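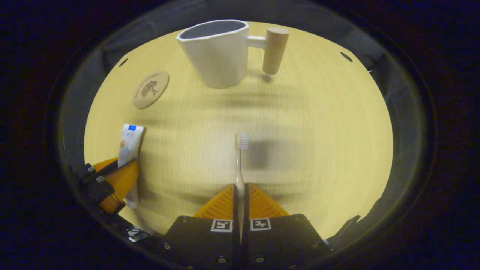 Ticket 1002: Wobbly handle on the faceted mug
Product: Manell mug, white ceramic with upright wooden handle
Opened: May 12, 2020
Status: Solved

What's going on

Hi, Stinus support! First off, I love this mug. The wooden handle standing up beside the white cup is what sold me on it, and I use it every single day (tea in the morning, rinsing after toothpaste at night, so yes, it travels between the kitchen and the bathroom). But the handle has started to turn. If I hold the cup still and twist the wood, it moves a little, and there's a faint click when I pick it up full. No leak, no crack that I can find. I've had it since November.

My order number ends in 182. It came with the Pons coaster, the brown one with the tree on it, and that one is perfect.

Tried so far

1. Twisted the handle clockwise by hand. It got snug, then came loose again after 3 days.
2. Washed the mug and let it dry overnight. No change.
3. Wrapped a bit of plumber's tape around the screw. Better! But now the handle stops at an odd angle.

Reply from Stinus support

Thanks for writing, and great idea with the tape! You're very close. The handle screws onto the short white connector on the side of the cup, and inside the wood there's a thin cork washer. When the washer dries out it shrinks, and the handle starts to turn. Please try this:

1. Empty the mug and lay it on a folded towel.
2. Unscrew the handle counterclockwise and take off all of the tape.
3. Pull out the washer with a toothpick. If it's flat or crumbly, throw it away and tell us, and we'll mail you a new one.
4. If it still looks good, soak it in warm water for ten minutes.
5. Put it back and tighten the handle by hand. No pliers, please, they dent the wood.
6. Leave the mug alone overnight, then fill it with 300 ml of cold water and lift it over the sink.

Also, does it go in the dishwasher? The cup can take it but the handle can't.

Update from customer

Guilty on the dishwasher, twice! The washer came out in one piece, so I soaked it and put everything back together. The handle lines up straight again, and the click is gone. I did the water test this morning and it passed with no wiggle at all. So happy!

One more question: can I rub Clorkurero oil on the handle? I already use it on my cutting board.

Reply from Stinus support

Wonderful news! Yes, a small drop on a cloth is plenty. Keep it off the end that screws in, and let it dry before you use the mug. A spare washer is going out to you anyway. Closing this one, but reply here if the click comes back.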